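Tableware and Table Linen, Spring Gallery

Hisgate Studio Shop
Home / Galleries / Tableware

The spring gallery covers the pieces we carried from April on: plates, bowls, mats and a few serving items. It is a mixed group. Some of it is stoneware from Oda, some is plain everyday ware we buy in by the carton, and the mats and boards come from Divwood. Notes were written by Karla Huerta and Euan Carnegie, who set the tables in the shop. Prices are on the shop page and are not repeated in the gallery.

If you are looking for the winter gallery (enamel, dark glazes, the two soup sets), it has moved to the archive.

Pastel plates and bowls

The pastel line comes in pink, pale green and a gray that is closer to blue in daylight. The plate has a raised rim and a flat well, so it takes sauce without spilling over and still stacks low. The bowl is small. It is the right size for dip, olives, a boiled egg or a single scoop of ice cream, and too small for cereal unless you are four years old.

We sell the plate and bowl separately. Most people buy four of each and then come back for two more plates. The green sells slowest and is usually in stock. The pink was out for most of April and is back now.

The glaze is glossy on the top face. Knife marks show after a while as thin gray lines, and a paste of baking soda and water takes most of them off. Don't use steel wool.

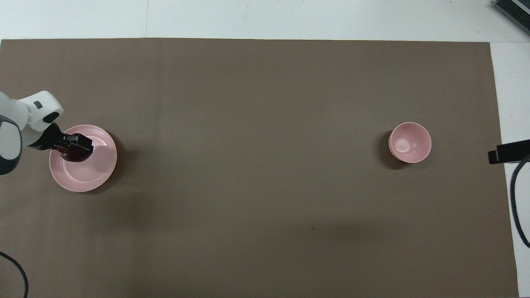 Mats are the part of a table people leave until last, and they change the look more than the plates do. A brown or taupe mat under pastel ware keeps it from looking like a child's party. On a bare white table the same pink can look washed out, especially under ceiling lights. Karla tried the pink on navy, on undyed linen and on black before settling on brown for the shop tables. Navy was her second choice.

The large mats are sold by the piece in two lengths. They cover most of a small table, with a margin left over at the sides. Measure your table first. We can trim a mat to length in the shop, but a trimmed mat can't be returned.

To get the roll out of a new mat, lay it face down overnight with a few books on the corners. A fold line takes longer and may not come out completely. We ship them rolled in a tube for that reason, and the tube adds a little to the postage.

Oda stoneware

The Oda pieces are heavier and a bit irregular. Tsutomu Chiba orders them for us in small lots, and the color shifts from one lot to the next. If you are adding to a set you already own, bring a piece in or send us a photo taken near a window. The speckled cream has been fairly steady. The rust has not, and the newest lot is darker than last year's.

Foot rings on this ware are unglazed. They will scratch a lacquered table, so use a mat or stick on felt dots. The dots come off in the dishwasher after a few months and need to be replaced.

Sizes in the current lot:
Side plate
Dinner plate
Deep bowl
Sauce dish (cream only)

Divwood boards and trays

Three boards and one tray. The long board is meant for bread, and it also fits down the middle of a narrow table with bowls standing on it. The tray has a low edge and holds four of the small pastel bowls with room for a spoon beside each one. Wipe the boards, don't soak them, and stand them on edge to dry.

The tray was made with a darker finish last year. We have a few of those left behind the counter. Ask for them, as they are not on the website.

Setting a small table

Euan's usual layout for a small table is a single large mat in place of separate ones. Plates go left and right, the small bowls stay toward the middle, and anything tall goes at the far end where it will not be knocked over. Glasses can sit on the bare table past the edge of the mat. Napkins go under the plate rim if space is short.

For a buffet, stack the plates at one end and put the bowls beside the food they are meant for. People take a bowl only when they see what it is for.

Seconds

Plates and bowls with pinholes or small glaze marks go on the seconds shelf by the door. They are safe to eat from. Chips are not sold, even as seconds. We do not list seconds online and cannot hold them by phone.

Ordering

Orders can be collected from the shop or shipped. Plates are packed on edge with card between them. If something arrives broken, keep the box, take a photo of the piece and the packing, and write to Karabo Mathebula at the orders desk. Replacements for the pastel line go out quickly. Oda replacements depend on what is left of the lot.

Page updated Jun 14, 2025

More galleries: Glass / Kitchen Linen / Vestik Cutlery / Archive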